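Limescale, pressure and a shower that went cold

The flat in Brumthorpe is on the second floor and takes its hot water from a combi boiler in the kitchen cupboard. In March the shower began running cold after a few minutes. The kitchen tap, on the same boiler, stayed hot. That ruled out most of the expensive faults before I had taken a cover off.

A combi boiler only fires for hot water when its flow sensor registers enough movement. If the flow drops below that threshold the burner shuts down and you get whatever is in the pipe, followed by mains cold. So the first thing to measure is flow, at each outlet, with a jug and a stopwatch. The kitchen tap filled the jug quickly. The shower, set to hot, managed less than half of that, and the rate fell further as the valve warmed up.

The valve is a Zimell thermostatic bar, fitted by the previous owner. It has 150 mm centres like most of them, though mine measures 152 because one elbow was set slightly off, and the shrouds hide it. Each inlet has a small mesh filter and a non-return valve behind the nut. I isolated the supply, drained down through the bath tap and took both inlets apart. The cold side was clean. The hot side filter was furred almost solid, with a grey crust over the mesh.

I soaked the filter and the cartridge in white vinegar for 90 minutes, rinsed them, and soaked them again for 50. Citric acid is faster but I had none in. Leave the rubber seals out of the vinegar and put a thin smear of silicone grease on them before they go back. Petroleum jelly will swell them. 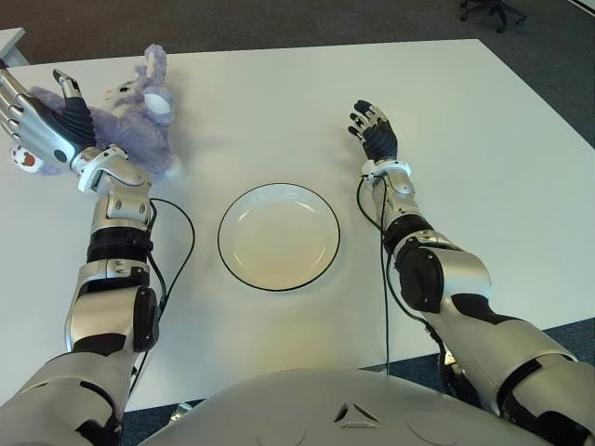
Hernán Correa wrote after the last post to say that the filter is usually the second thing to go, and that I should check the non-return valve for a sticking spring before blaming scale alone. I did, and it was stiff. A replacement pair is cheap and the old one comes out with a bent pick.

With the new non-return valves in, the shower fills the jug in nearly the same time as the kitchen tap. The temperature stop needed resetting by two splines, as the cartridge had gone back in slightly rotated. I have set it at 41 degrees, measured at the head.

Still to do: the elbow, when the tiles come off.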